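What's Under Your Feet? All About Wooden Floors

You probably walk on a floor thousands of times a day without looking at it. If there is a wooden floor at your house, your school or your local library, have a look the next time you are tying your shoes. You might see stripes, swirls, dark spots and thin lines where one board meets the next. Each of those marks has an explanation.

What is a floorboard?

A floorboard is a long, flat piece of wood. Another word for it is a plank. One plank on its own is not very wide, so a floor needs lots of them lying side by side.

Underneath the planks there is something else to hold them up. In many older Australian houses, the planks are nailed across strong beams called joists. There is often a dark, dusty space under the joists, and that is why your footsteps can sound hollow. In newer houses, the planks are often laid on top of a flat concrete slab, and they may be glued down.

Where do the planks come from?

Wooden planks start out as trees. Some trees are ready to be cut when they are quite young. Others, such as many hardwoods, grow slowly and might be 80 years old before they are used for flooring.

After a tree is cut down, the trunk goes to a sawmill. Big saws slice it into boards. Fresh boards are full of water, so they are stacked with small gaps between them and left to dry, either in the open air or in a large heated room called a kiln. Once the boards are dry, machines smooth them and cut their edges into shape.

Some floors are made from old wood. Boards can be pulled up from a building that is being knocked down, cleaned, and used again somewhere else. This is called recycled or reclaimed timber. It can have nail holes and scratches in it, and plenty of people like it that way.

Why do wooden floors have lines and swirls?

The pattern in wood is called the grain. It comes from the way the tree grew.

Every year a tree adds a new layer of wood just under its bark. If you look at a stump, you can see the layers as rings. When a saw cuts along the trunk, it cuts through those layers lengthwise, so on a plank they turn up as stripes, waves or pointed arches.

A round dark mark in the grain is a knot. A knot shows where a branch once joined the trunk. The grain bends around a knot in the same way that water in a creek bends around a rock.

Why aren't all the planks the same colour?

Different trees have different coloured wood. Pine is pale yellow. Jarrah, from Western Australia, is deep red. Blackbutt, in spite of its name, is mostly light brown.

Even two planks from the same tree can look different. The wood near the middle of the trunk is called heartwood and is often darker. The wood closer to the bark is called sapwood and is often lighter.

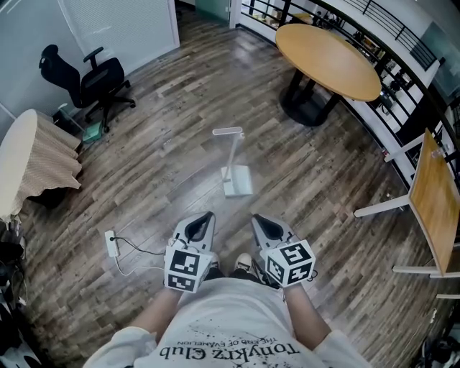
People can change the colour of wood as well. A stain is a coloured liquid that soaks in and makes the wood darker, redder or greyer. Sunlight does the job for free, but slowly. If you move a rug that has been in one place for years, you may find a patch that doesn't match the rest of the floor.

Wood that is left outside in the rain and sun turns silvery grey. This is called weathering. Some people like that look so much that they choose indoor floors in weathered greys and browns, and mix light and dark planks together on purpose.

Is it really wood?

Not always! A floor that looks like wood could be one of several things.

Solid timber is wood all the way through. If it gets scratched, the top can be sanded off and the floor will look fresh again.

Engineered timber has a layer of real wood on top and thinner layers glued underneath. The layers run in different directions, which helps to stop the plank from bending.

Laminate has a picture of wood on it, with a hard clear coating over the top. The inside is made from tiny wood fibres pressed together.

Vinyl is a kind of plastic. It can have a wood picture printed on it too.

It can be hard to tell which one you are standing on. One clue is to look for planks that match. In real wood, every knot and swirl is different. If you find two planks with exactly the same knot in exactly the same place, you are probably looking at a printed pattern.

How do the planks stay together?

Many planks have edges that fit together like puzzle pieces. Along one side there is a thin ridge called a tongue. Along the other side there is a slot called a groove. The tongue of one plank slides into the groove of the next. The join is called tongue and groove, and it keeps the surface level so that you don't trip.

You might also notice that the short ends of the planks don't line up in a row. Floor layers do this deliberately. If all the ends met in one straight line, the floor would be weaker there. Spreading them out makes it stronger, a bit like the bricks in a wall.

Why does the floor creak?

Wood takes in moisture from the air when the weather is damp, and lets it out again when the weather is dry. When it takes in moisture it gets slightly bigger. When it dries out it shrinks. You can't see this happening, but over months it can open up small gaps between planks, or squeeze them shut.

When a plank has shrunk a little, it can rub against its neighbour or slide up and down on a nail. That rubbing makes the creak. The floor in the old hall at Wedmont creaks most in August, after weeks with the heater on, and is much quieter by the middle of a humid summer.

This is also why new planks are often brought into a house before they are laid. They might sit in the room for 14 days while they get used to the air. Floor layers leave a narrow gap around the edge of the room as well, so the floor has space to grow. The gap is hidden under the skirting board.

What makes a floor shiny?

Bare wood soaks up spills and gets dirty quickly. To protect it, people put a finish on top.

Oil soaks into the wood and leaves it looking soft and natural. Varnish and polyurethane sit on top of the wood in a thin clear layer. They come in different levels of shine. A very shiny finish is called gloss. One with no shine is called matt. In between there is satin, which gives off a faint glow when light from a window or a lamp falls on it.

A shiny floor works a little like a mirror. Light hits the smooth surface and bounces off towards your eyes. A rough floor sends the light off in all directions, so it looks dull.

Shiny floors can be slippery if you run on them in socks. Bare feet grip better, and so do shoes with rubber soles.

Looking after a wooden floor

The worst thing for a wooden floor is grit. Tiny bits of sand get stuck in the bottoms of shoes and scratch the finish with every step. A doormat catches a lot of it. Sweeping catches more.

Water is a problem too. If you spill a drink, wipe it up straight away with a dry cloth. Water that sits on the floor can creep into the joins and make the planks swell. A mop should be damp – not dripping.

Chairs can leave scratches when they are pushed back. Felt pads stuck under the legs help with this, and they make the room quieter too.

Try it yourself: a floor rubbing

You can collect wood grain on paper. You will need thin paper, a crayon with its wrapper peeled off, and an old piece of unpainted timber. Ask a grown-up before you use a real floor.

Lay the paper flat on the wood and hold it still. Rub the side of the crayon gently across the paper for about 30 seconds. The bumps in the grain should start to appear as darker lines. Old, rough wood works best. If the wood has a thick, smooth finish, you may not get much of a pattern at all.

Try a fence paling, an outdoor table and a chopping board, and write the name of each one on the back of its rubbing.

Words to know

Finish: a coating that protects wood.
Grain: the pattern of lines in wood.
Groove: a slot along the edge of a plank.
Joist: a beam that holds up a floor.
Kiln: a heated room for drying timber.
Knot: a mark left by a branch.
Skirting board: the strip along the bottom of a wall.
Tongue: a ridge that fits into a groove.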